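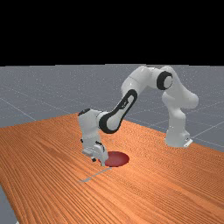
Weißer Roboterarm, Greifer über einer roten Scheibe (Rendering)

4 Nutzungsbedingungen und Einwilligungen einrichten

Stand: 15.06.2022

Dieser Abschnitt gilt für Zolirden mit installiertem Modul Ratik. Ohne das Modul lassen sich Rechtstexte zwar als normale Seiten anlegen, Zustimmungen werden aber nicht protokolliert. Für die folgenden Schritte benötigen Sie die Rolle »Administration« oder »Rechtstexte«. Die Rolle »Redaktion« reicht nicht aus.

4.1 Rechtstext anlegen

1. Öffnen Sie Einstellungen > Recht > Dokumente und klicken Sie auf »Neu«.

2. Wählen Sie den Dokumenttyp. Zur Verfügung stehen Nutzungsbedingungen, Datenschutzhinweise, Impressum und Sonstiges. Der Typ kann nach dem ersten Speichern nicht mehr geändert werden.

3. Tragen Sie Titel und Kurzadresse ein. Umlaute in der Kurzadresse werden umgewandelt, aus »ä« wird »ae«.

4. Fügen Sie den Text ein. Formatierungen aus Textverarbeitungen werden entfernt, Überschriften und Nummerierungen bleiben erhalten. Prüfen Sie Verweise auf einzelne Absätze von Hand.

5. Füllen Sie das Feld »Kurzfassung« aus. Es fasst höchstens 600 Zeichen und erscheint über dem Volltext sowie im Registrierungsformular.

6. Speichern Sie das Dokument als Entwurf.

Hinweis: Ratik liefert keine fertigen Rechtstexte mit. Die mit »Muster« gekennzeichneten Einträge enthalten nur Platzhalter und dürfen nicht veröffentlicht werden. Für den Inhalt der Texte ist der Betreiber der Website verantwortlich.

4.2 Version freigeben

Jede Freigabe erzeugt eine neue Version. Frühere Versionen bleiben unter »Verlauf« abrufbar und können nicht gelöscht werden, solange eine Zustimmung auf sie verweist.

1. Öffnen Sie den Entwurf und klicken Sie auf »Freigabe vorbereiten«.

2. Legen Sie das Datum fest, ab dem die Version gilt. Bleibt das Feld leer, gilt sie sofort.

3. Wählen Sie die Art der Änderung. Bei »redaktionell« bleiben vorhandene Zustimmungen gültig. Bei »wesentlich« werden angemeldete Nutzer beim nächsten Aufruf erneut gefragt.

4. Klicken Sie auf »Freigeben«. Bei aktivierter Doppelfreigabe müssen 2 Personen mit der Rolle »Rechtstexte« bestätigen.

Achtung: Die Art der Änderung lässt sich nach der Freigabe nicht mehr umstellen. Wurde versehentlich »wesentlich« gewählt, hilft nur eine neue Version – die Abfrage erscheint bei den Nutzern trotzdem. 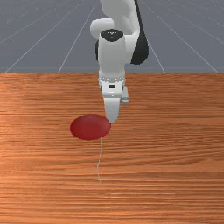
Greifer neben der roten Scheibe (Rendering)

4.3 Zustimmung bei der Registrierung

1. Öffnen Sie Formulare > Registrierung > Felder.

2. Fügen Sie das Feld »Zustimmung« hinzu und verknüpfen Sie es mit dem freigegebenen Dokument. Entwürfe erscheinen nicht in der Auswahlliste.

3. Lassen Sie »Vorausgewählt« ausgeschaltet. Die Option ist nur noch für ältere Installationen vorhanden.

4. Passen Sie den Beschriftungstext an. Der Platzhalter {dokument} wird durch einen Link auf die jeweils gültige Version ersetzt.

5. Registrieren Sie ein Testkonto und kontrollieren Sie den Eintrag unter Recht > Protokoll. Dort müssen Dokument, Versionsnummer und Zeitpunkt stehen.

Fehlt der Eintrag, ist meist die Designvorlage Ferri in einer älteren Fassung aktiv. Sie überschreibt das Registrierungsformular. Aktualisieren Sie die Vorlage und leeren Sie danach den Seitencache.

4.4 Protokoll exportieren

1. Wählen Sie unter Recht > Protokoll den Zeitraum aus.

2. Klicken Sie auf »Export«. Eine Datei enthält bis zu 3000 Einträge, größere Mengen werden auf mehrere Dateien verteilt und als Archiv bereitgestellt.

3. Laden Sie die Datei herunter. Der Link ist 2 Stunden gültig.

Achtung: Der Export enthält personenbezogene Daten. Legen Sie ihn nicht im öffentlichen Medienordner ab.

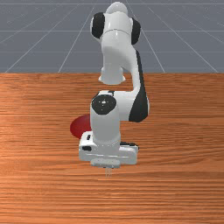
4.5 Mehrsprachige Websites

Für jede Sprache wird eine eigene Fassung des Dokuments gepflegt. Legen Sie unter »Maßgebliche Sprache« fest, welche Fassung im Zweifel gilt. Ohne diese Angabe zeigt Ratik bei der Freigabe eine Warnung, die Freigabe ist dennoch möglich.

Fehlt eine Übersetzung, erscheint die maßgebliche Fassung mit einem Hinweis in der Sprache des Besuchers. Der Hinweistext steht unter Sprache > Systemtexte. Seit dem Update vom Februar kann er je Dokument abweichen.

Fragen zur Einrichtung nimmt der Support von Ceramano über das Kundenportal entgegen. Geben Sie die Versionsnummer von Zolirden und von Ratik an – beide stehen unter Einstellungen > Systeminfo. Eine rechtliche Prüfung von Texten gehört nicht zum Support.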